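Quick one before bed, the club bus leaves at 8 and I still haven't packed my charger.

So round one at Bornurdale is done. Zesik (our bot, for anyone new) came in with 1,085 points, good enough for the second day. The task this year is household stuff — open a door, take a thing out, put it back, close the door. Sounds easy. It isn't. Our team has 3 people and we all had a differnt idea of how a door should be opened.

Back at the hotel we kept going. Ognjen Perić wanted the fetch task broken into steps, small ones, each with its own name in the code. Door open, reach, grip the bottle by the top, lift. I typed, he argued.

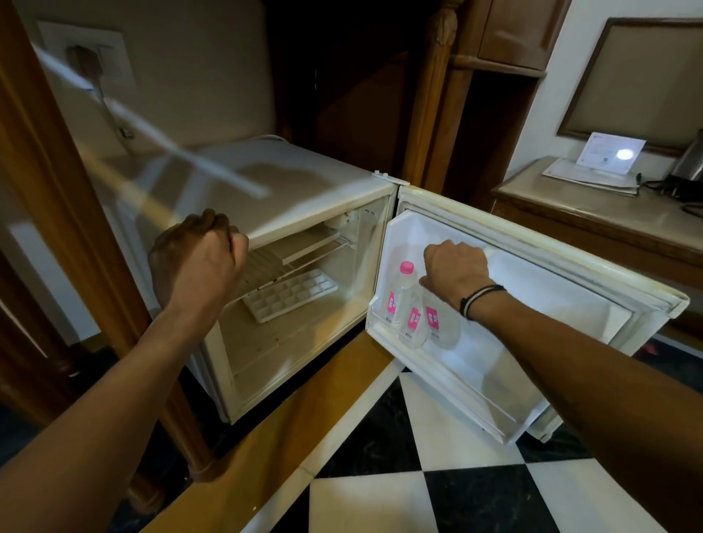 Grip is where we lose points. Zesik's fingers close on the middle of a bottle and squeeze way too hard, and then the whole thing tips over. Top grip means a smaller target but less squish. Changed it in the Trindirik config (the free planner we use, clunky but ok), two lines, and now I'm scared to touch anything else.

Then closing and opening. We only ever wrote the arm moves one at a time, because that's how the first version worked back in November and we never went back. People use both hands on a fridge without even thinking, one at the corner and one flat on the door.

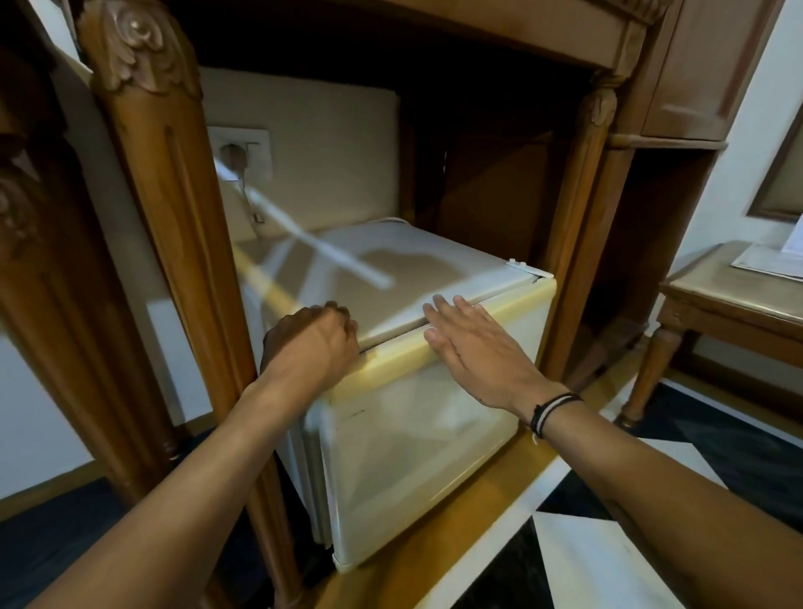
The second arm just hangs there on ours most of the run, so tonight's big plan is using it to steady the door. Ognjen says 2 hours of work. I say more. Team Valente already does it and they're ahead of us, grr.

Still to do: slow down the approach, re-check the wrist limit, find the spare gripper pads (were they in the blue bag??). And print the run sheet, the judges want it on paper for some reason.

Ok going to sleep. Will post scores tommorow if the wifi works.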